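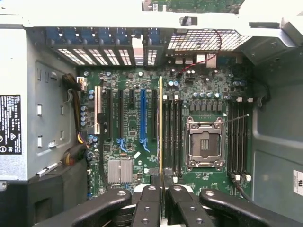 Speaker notes, student robotics club evening, Bragança
Bernardo Marinho

Slide 1. Good evening. I speak for the Tovum team. We are four students, and our project is to teach a robot arm to take old desktop computers apart.

Slide 2. Why computers? The school gave us 34 old ones in June. Every model opens in a different way, so the arm must find the latches by itself. (Speak slowly here.)

Slide 3. Memory slots. The arm must learn which slots are empty, so it does not pull at nothing. Cables are more difficult, they move when you touch them.

Slide 4. Our plan for the Drikside competition: one computer, 30 minutes, no human hand inside the case. Ask Kisunon team about their gripper pads.

Questions. If no one asks, show the video again.

Last updated: 22 Jan 2024
4 comments

Related
Tovum: choosing a camera for the wrist
Rules for Drikside, student class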